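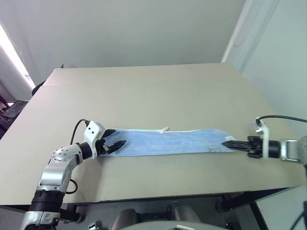 Rostislav Kadlec replied:
Okay, I'm going to push back on this right away. Wetsuits are fine! I wear one from the first frost until spring and I love every minute of it. If the point is to get people into Dikden Lake after the season ends, telling them that neoprene doesn't count is a great way to make them stay home. I swam 2,000 yards across the bay in August in shorts and I still felt like more of a swimmer the first time I did the short loop in November, zipped up to my chin. Same lake, totally different place. The reeds go that rusty color and you have the whole thing to yourself apart from the coots.

mudpuppy_jen replied:
I didn't say it doesn't count, I said I think people should try a dip without it at least once before they spend the money. There's a difference. You go in to the shoulders, you swear, you get your breathing under control, you get out grinning like a kid. A wetsuit swim is a swim. A skin dip is something else, and I wish more people got to feel it!

Also, to answer the question at the bottom of page one, yes, we're still going in on 29th October. Meet at the boat ramp side, the other lot is already chained.

coldfeetcarl replied:
New here and reading all of this with my mouth open. I did one dip with my sister-in-law last week, lasted less than it takes to boil an egg, and I have thought about it every day since. What I need is the boring stuff. What do you bring? What do you do in what order when you get out? I spent so long trying to get my wet suit bottoms off that my hands quit on me and I couldn't do my zipper. She had to dress me like a toddler.

Blažena Dvořáček replied:
Carl, welcome, and congratulations! The zipper thing happens to every one of us. I've been going in at Dikden for years and I still plan my getting-out much more carefully than my getting-in, so let me type it all out.

Lay your clothes out before you swim, in reverse order, so the first thing you need is on top. Towel on the very top. Dry your upper body first and get a shirt and a sweater and a hat on before you even think about your legs. No bras, no buttons, no skinny jeans, no shoes with laces. Anything you can't do in mittens, leave at home.

On towels I'm a bit of a crank. Those giant plush ones look nice and they are a pain when the wind is blowing, plus they take forever to dry on the line. I like a plain old thin one, the kind with a bit of a ribbed feel to it, and I like a loop on the edge so it can hang from a branch or a car door hook. If it has a loop, people will use the loop. If it doesn't, it ends up in the mud by the ramp.

Feet are where people go wrong.
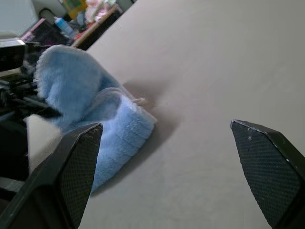 Your feet have been standing on freezing gravel, they're numb, and you can step on something sharp and not know it until you're home. So have something to stand on (an old car mat is perfect) and something you can shove your feet into with no hands. Wool socks if you can manage them. I can't always manage them! I go straight into the fuzziest slippers I own and put socks on later in the car, and I don't care who sees me in the parking lot.

Then a warm drink, sipped slowly, and walk around. Your temperature keeps dropping for a while after you get out – swimmers call it afterdrop – so the shivers often show up when you're already dressed and feeling pretty smug. Don't drive until they've passed. And no hot shower right away, please. I know it sounds like heaven.

tobiasfromthehill replied:
Great post. I disagree about the slippers though. They soak through on that ramp and then you're standing in cold sponge. Rubber clogs, one size up, with a fleece liner. You can rinse the goose poop off them too, and at Dikden that matters.

Blažena Dvořáček replied:
Ha, fair about the geese. I change on the dry side, up by the picnic tables. If I changed on the ramp I'd probably be a clog person.

mudpuppy_jen replied:
Clogs blew into the lake on me once. I had to go back in for one of them. Slippers forever.

coldfeetcarl replied:
This is gold, thank you. Follow-up: how long should I be staying in? My sister-in-law says a minute for every degree and I can't tell if she means Fahrenheit or Celsius, and that seems like kind of an important detail.

Rostislav Kadlec replied:
She means Celsius, and please don't use it as a target! It gets repeated everywhere and I think it does more harm than good. Some mornings I feel like I could stay in till lunch and other mornings I've slept badly and I'm done almost as soon as I start. Get out while you still want to stay in. And never by yourself, I don't care how close to shore you are.

If you have any kind of heart trouble or blood pressure trouble, talk to your doctor before you go again. I should have put that first.

tobiasfromthehill replied:
Agree with all of that except that I do like having a number. I have a cheap Jorkideck watch and I set it to buzz. When I go by feel, I stay in too long, because the cold makes me feel like a genius. In the middle of winter I cap it at 2 minutes for a dip with no suit. For a proper swim in neoprene my limit is 400 yards and then I turn for the ramp even if I'm flying.

mudpuppy_jen replied:
The genius feeling is real. I once stood in there up to my neck and planned an entire kitchen remodel.

What's everybody putting in their thermos these days? I've been on hot Zestico with a spoonful of honey, the lemon-ginger one, and I'm hooked.

Blažena Dvořáček replied:
Too sweet for me, but I've seen you go through that stuff by the quart so I believe you! Black tea and a poppy seed roll from Vondráček. Get the rolls the night before, they aren't open early enough.

One more thing for Carl. Bring a second towel, a small one, and keep it in the car. Use it for your hair, or lend it to whoever forgot theirs.
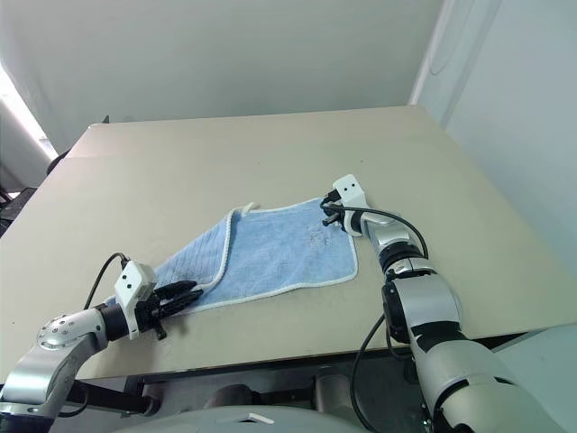 coldfeetcarl replied:
Okay, I'm in for the next one! Already told my sister-in-law. She wants to know if dogs are allowed on the boat ramp side, he's old and he mostly just sits, but he gets upset if he can't see her in the water.

Rostislav Kadlec replied:
On a leash, yes. Keep him well back from the geese. And Carl, if you'd like to try neoprene before you decide anything, I've got a spare long-sleeve that would probably fit you. Jen can pretend not to look.

mudpuppy_jen replied:
I'll be in before you've found the zipper, Rostislav.

tobiasfromthehill replied:
Did the park ever put the ladder back at the end of the dock? If it's still off, I'd like everyone to go in and out at the ramp. It's slick on the left, so keep to the right where the gravel starts.

Blažena Dvořáček replied:
Still off when I walked by yesterday. Ramp it is. I'll bring the car mat and the extra rolls.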